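Par Njål Granström
Mai - Lecture : 2 min

Ticket 104 - Corbeille à pain Rarnus : miettes coincées, odeur et marques sur la table
Statut : résolu (en partie)

Bonjour à toute l'équipe Hustular ! Je rouvre mon ticket parce que la première réponse (merci quand même, elle est arrivée vite) parlait d'une corbeille en osier naturel, et la mienne est en rotin synthétique, le grand modèle rectangulaire brun foncé de la gamme Rarnus. On m'a conseillé de la huiler. Je ne l'ai pas fait, je préférais demander avant !

Je reprends depuis le début. Je m'en sers tous les matins pour les petits pains et les viennoiseries du petit déjeuner, dans une maison d'hôtes qui compte deux tablées le week-end. Au bout de quelques semaines, j'ai eu trois soucis : des miettes qui se logent dans le tressage et qui ne veulent plus sortir, une légère odeur de beurre rance quand on met le nez dedans, et des petites traces grises sur le plateau blanc, là où je pose la corbeille.

Premier essai, mercredi : la secouer à l'envers au-dessus de l'évier. Il en est tombé pas mal, mais tout ce qui était pris sous le bord tressé est resté en place. J'ai ensuite passé l'aspirateur Vumix avec la petite brosse ronde (2 000 Pa d'après la notice, autant dire pas un monstre). C'est mieux sur le fond, nettement moins bien dans les coins arrondis, où la brosse ne rentre pas.

Deuxième essai : la brosse à dents souple. Alors là, oui ! Il faut suivre le sens des brins, à l'horizontale dehors, puis de haut en bas à l'intérieur le long des montants. C'est long, j'ai écouté une émission de radio entière, mais les miettes sont parties. 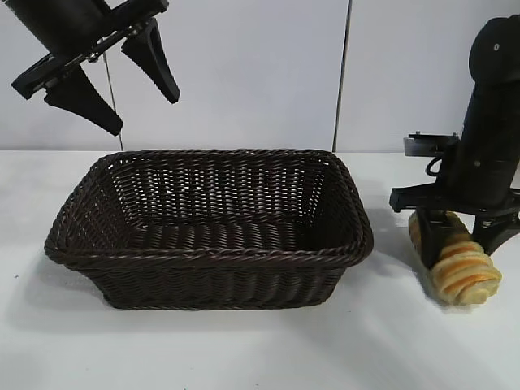
Pour l'odeur, j'ai rempli la baignoire d'eau tiède avec une bonne giclée de liquide vaisselle Magnusson et j'ai laissé tremper un quart d'heure, puis rinçage à la douchette et séchage à l'envers sur une grille, toute la nuit. Le lendemain matin, plus rien, ou alors il faut vraiment le vouloir. J'avais un peu peur que le tressage se détende dans l'eau - il n'a pas bougé.

Restent les traces sur le plateau. Elles s'en vont avec une éponge humide, donc ce ne sont pas des rayures, mais elles reviennent au bout de deux ou trois jours. J'ai d'abord soupçonné le dessous de la corbeille de déteindre. J'ai frotté un mouchoir blanc sur toute la base : propre. Du coup je penche pour de la poussière mélangée au gras des croissants, et je me demande si des patins en feutre tiendraient sur du rotin ou s'ils vont se décoller au premier lavage.

Ah, et une question de poids pendant que j'y suis : j'y mets quelque 700 grammes de pain à la fois, parfois le double quand c'est complet. Est-ce que le bord supporte qu'on la soulève d'une seule main, bien chargée ? Je le fais tout le temps (je sais, je sais) et j'aimerais autant ne pas tout semer dans l'escalier.

Mise à jour, 18 h : j'ai eu le service client au téléphone. Pas d'huile sur le synthétique, c'est confirmé. Pour les patins, ils me proposent un set de lin à plier dessous, je vais essayer. Pour le poids, ils se renseignent et me rappellent. Je laisse le ticket ouvert jusque-là !

6 commentaires - 11 partages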